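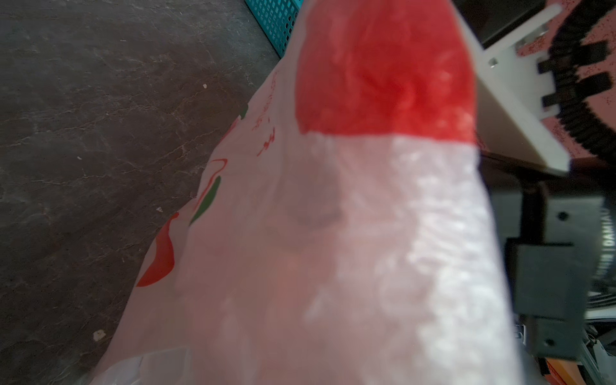
When does the new Mekwood concert season begin?
The season opens in November with a performance by the Rornen Brass Ensemble. Doors open at 6 p.m., and the program starts one hour later.

The Mekwood Music Hall has announced a season of 18 concerts covering brass, folk, jazz and choral music. The schedule includes 16 evening performances and two afternoon concerts for families with young children.

Opening night will feature the first public performance of "Yusuf," a suite for brass and percussion commissioned by the hall. The work runs without intermission and will be followed by a selection of marches and dance pieces from the ensemble's regular repertoire.

The folk group Nureo will appear twice during the season. Its first concert will present songs from the group's debut album, and its second will be given jointly with the Mekwood Community Choir. The choir will hold open rehearsals before that date, and singers who wish to take part should register at the box office.

The hall has also received a grant of $3000 toward the purchase of music stands and the repair of its upright piano. The piano will be out of service until the repair is complete, and affected rehearsals have been moved to the lower studio.

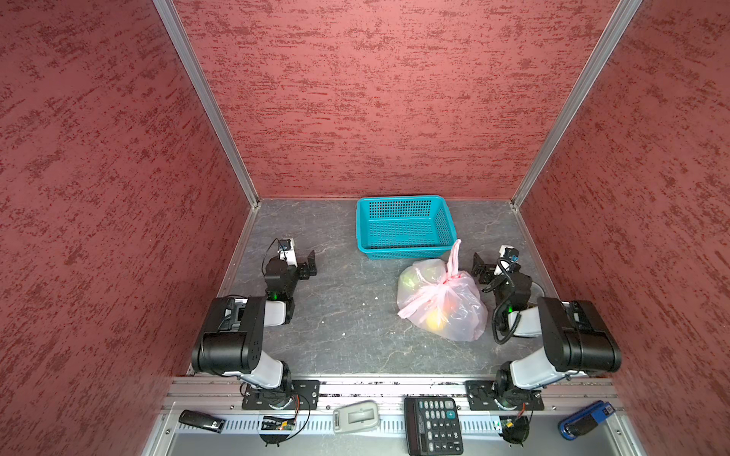
Tickets and Seating

Single tickets and season passes are on sale at the box office. A block of 60 balcony seats will be held for students at each evening concert. Unclaimed student seats will be released to the general public 30 minutes before the performance.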